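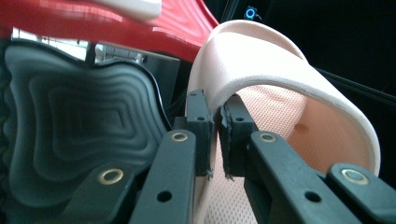
The Requisition

The request for handling equipment reached the Office of Capital Planning in the form required of all such requests, with one exception. In the space marked Justification, where applicants customarily enter a paragraph, Kirsten Hafstein had entered a single word: Sandals.

The Office returned the form. It was the practice of the Office to return forms.

Ms. Hafstein supervised the returns hall at the Trolwood depot, to which unsold footwear was sent from every shop in the district. The sandals arrived mixed, in deep bins, and had to be lifted out singly, paired and shelved. For this work the hall employed two sorters and had, on trial, a set of hand-held grippers lent by the firm of Gernon. The loan would expire in April. Ms. Hafstein wished to buy the grippers, and in time the arm that Gernon proposed to build around them.

Her second submission ran to 368 pages.

Imad Zoubi, who was then the junior examiner, was instructed to reduce it to a summary. He read it over four evenings at the long table beneath the portrait of the founder. The first part dealt with price. The second dealt with fingers. There were eleven pages on the rubber lining of the fingers, how it frayed, what a replacement strip cost, and whether the cost of such strips belonged under Equipment or under Supplies. Mr. Zoubi had never considered that a finger might have a budget line. He found that he was turning the pages quickly.

The third part was a record of the trial itself. Each lift had been entered by hand, with the color of the sandal and the manner of the grip. Pink, by the strap, held. Gray, by the heel, dropped. Red, by the strap, held. The handwriting changed partway through, and a note explained that Gráinne Foley had taken over the log while the regular sorter was in the hospital. Beside one entry Ms. Foley had written: "Same one again. I think it likes the bottom of the bin."

Mr. Zoubi did not include this remark in his summary. He did, however, mark the page.

The hearing was held on 2020-01-18 before the Director, Bushra Orakzai, who had not approved a machine in nine years. A rival estimate from Flanagan had been laid beside each chair. It was lower than Gernon's by 3000, and it described a suction device.

"The Flanagan unit is cheaper," the Director observed.

"It is," said Ms. Hafstein. "It was made for boxes. A strap is mostly air, Director. There is nothing for the cup to close upon."

"You have tested it?"

"They would not lend it to us."

The Director wrote something down. She then asked what was to become of the sorters if the arm should be bought. The provision was on page 212, and Ms. Hafstein recited it without opening the volume. Both were to be retained, one to pair and one to maintain the fingers, at their present grade, for the life of the equipment.

"And what is the life of the equipment?"

"Gernon says seven years. I have budgeted for five."

The Director looked down the table. "Has the examiner anything to add?"

Mr. Zoubi rose. He had prepared a statement on depreciation - it was a sound statement, and he later filed it - but he opened the volume at the page he had marked and passed it up the table instead.

Ms. Orakzai read for some time. She turned back a page, and then forward again. A radiator knocked.

"Who is Foley?" she asked.

"She is in the corridor," said Ms. Hafstein. "She was told that she might be needed."

"Then have her brought in," said the Director, and moved the Flanagan estimate to one side so that there would be room at the table.

Comments (3)

Catríona Costello
I worked in procurement for a long time and the argument over Equipment or Supplies gave me a chill. Would gladly read the full 368 pages.

bruvum_reader
Did they get the arm or not??

P. Lindqvist
Good, but the Director would have seen the log before the hearing. Ours always did.

Search Bruvum Quarterly Enter title or author Go

Contact the editors | Copyright Bruvum Quarterly, all rights reserved | Back to top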